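Workshop Tips: Keeping a Two-Arm Bench Cell Running

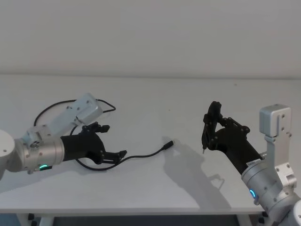 Myung-ja Hyun wrote in to say that wiping the finger joints with a light oil every night is the only thing that keeps hands like these from going stiff, and that I should have put it at the top of the page.

I don't buy it. Oil on an open joint picks up lint, and after a few weeks you have paste. I use a dry brush, then a lint-free cloth, and I leave the joints alone unless the maker's sheet says otherwise. Myung-ja, if yours are still moving freely in July, write again.

The rest of what we do on the bench cell, for what it's worth:

Finger screws. They're small and they back out. Check them every 48 hours of running time with the right driver, by hand. Voltley sells a torque driver for this job and it's fine, but a careful wrist and a dab of removable threadlocker did the same for us. Never use the permanent kind.

Cables. A thin cable left lying on the table will get under a hand sooner or later. Clip it to the arm with a bit of slack at the wrist, then move every joint through its full travel slowly before you trust it. If a plug is off, cap it or tie it back. Don't tape it to the tabletop, the glue ends up on everything.

Pen test. After any work on a hand, have it hold a pen upright over the table and draw a short line on scrap paper. Do it 2 times and lay one line over the other. I was told this was too crude to mean anything. It caught a loose fingertip that the Karnard self-check passed without a word.

Status lights. A light that's on tells you the light is on. Look up what the color means for your model, and still cut the power at the wall before your fingers go anywhere near a joint.

White tabletops. People say they're easier on the cameras. Maybe. They show grime sooner, I'll give them that. Dish soap and warm water, wrung-out cloth, no spray near the wrists.

Spare parts. Our log says the left hand got new fingertips at 832 hours and the right one at 2144. Anybody who quotes you a fixed replacement interval is guessing or selling. Go by wear at the tip.

Covers for overnight: an old cotton pillowcase over each hand. The Clollatier ones have a nicer drawstring.

Last updated 2024-10-21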